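Harkham bench cell

The Harkham bench cell is a small robotic handling cell used for teaching and trial work at the Fendon workshop. It consists of one arm with a two-finger gripper, a wrist camera and a second camera fixed to view the work area. Its upkeep is set out in a manual compiled by Kevser Oral and last revised on Tue 15 July.

Gripper

The gripper has two black fingers that curve inward to narrow tips. The fingers are wiped with a dry cloth before each session and checked for chips along the inner faces. They are then brought almost together over the clear part of the table, and the tips are compared for height. A finger that sits higher than its partner is loosened, reseated and tightened again.
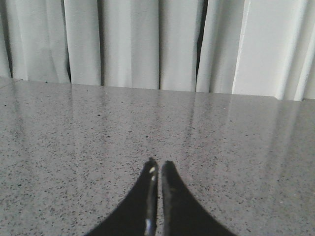

Work surface and backdrop

The cell stands on a polished, speckled grey tabletop with a pale curtain behind it. The surface is glossy enough to return reflections of the curtain, and the manual asks that camera exposure be set with the curtain fully drawn. Grit is brushed from the stone at the end of the day.

Test objects

Trial runs use light household items and toys. The standard exercise, known in the workshop as the Skaltow run, calls for a single object to be placed clear of the box and well within reach of the arm. Small cars are favoured for their rounded bodies, which show up poor finger alignment.

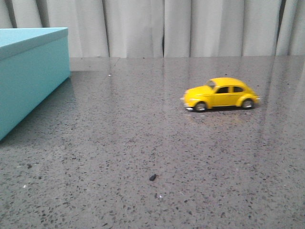
Yellow toy car and teal box on the cell's tabletop.

Servicing

Finger screws are checked every 10 sessions. A full service, including recalibration of both cameras, is due after 1,000 grasps and is entered in the Gaete log.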